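Review: the Tufa memory trainer, after one winter term of use

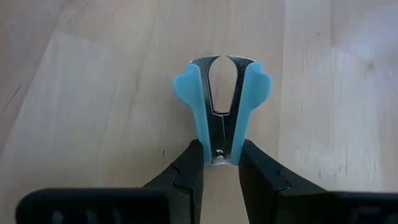

Filed under: Reviews > Memory and ageing

Our day centre in Wernthorpe bought the Tufa in July, and I have waited until now to write on it so that my opinion is not only the opinion of the first week.

The Tufa is a set of picture cards with a small sound box and a book of exercises. The maker, Cunitz, sells it for groups of older people who have light problems with memory. There are 600 cards in the set. One card is shown, a sound is played, and after a pause the person must say which card belonged to which sound. It is made more difficult by longer pauses or by more pairs.

I used it with a group of eight people, twice a week, in the morning. I am an occupational therapist and I do not make research, so please read this as the experience of one room. I did no testing before and after, and I can't tell you if anybody's memory is better for it.

What I can say is that the exercises are well graded. Level one uses three pairs and most of my group managed it with pleasure. The step to level two is fair. Level three is too quick for people who hear badly, and the sound box has no control for speed, only for loudness. My colleague Tibor Hegedűs reads the names of the sounds aloud instead, and this works, although then it is of course a different exercise.

The cards are thick and the drawings are clear, with strong outlines. Some subjects are strange for people of eighty. A skateboard was called an ironing board by half of the table, and I accepted it. The box for the cards is poor. Its dividers bend and after a month the levels were mixed together. I now keep them in old shoe boxes.

The book is the weakest part. It says on its first page that the exercises "wake the hippocampus", and there is no reference given for this. Joelle Tannous, who runs the other group, wrote to Cunitz to ask for one and received a price list. I would prefer that they leave such sentences out. Families read them and they begin to hope for too much.

A session should last 15 minutes according to the book. We needed double, with the talking, and the talking was for many the best of it.

I would buy the cards again but not the sound box, if they were sold separately. At present they are not.

Raed Nasrallah
December 2009

Print this page
E-mail this page

Related items
Elbridge large-print diary: review
Sleep and forgetting: notes from a talk by Tainá Fagundes
Hearing loss in group work
Letters: Jalen Schumacher on word games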